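# Hand Over Hand

Marlene Böttcher starts at eight in the morning, before the heating in the building has caught up, and her first job is to sit down and pick up a bunch of keys. She does it without touching them. Her hands are on two levers across the room, and the arms at the table follow whatever she does.

Prostach, the small company she works for in Grube, pays her to do this 48 times in a session. Each run is saved, and the software, called Hellivus, is trained on the saved runs until it can try the job alone. Keys were added to the list in May. Cups and boxes had gone well, and the company wanted something that changes shape when you lift it.

"A cup stays a cup," Marlene says. "With keys you grab one and the rest go where they like."

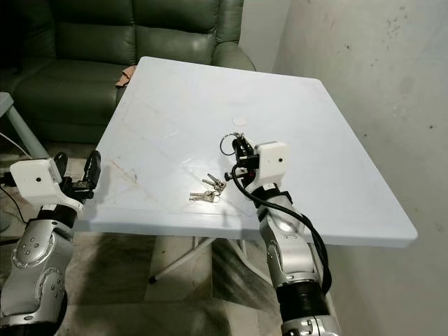

Her way is to go for the split ring and leave the keys alone until she has it. The ring is thin, so the fingers have to close slowly and nearly level with the tabletop. Then she lifts a little and waits. If she pulls too fast, the bundle swings, and a swinging bundle makes a poor lesson – the software learns the swing along with the lift.

Her brother Hauke Böttcher checks the recordings on Thursday. He throws out any run where the operator hesitated for more than 5 seconds, and he keeps some of the clumsy ones on purpose. A robot that has only seen clean pickups, he says, has no idea what to do after a bad one.

So far he has kept 162 runs with keys. The target is 1000, and Marlene expects to be at it through the summer. She has asked for a better chair. After that comes a set of tasks for a customer called Evon, mostly cables and plugs, which she has tried twice and did not enjoy.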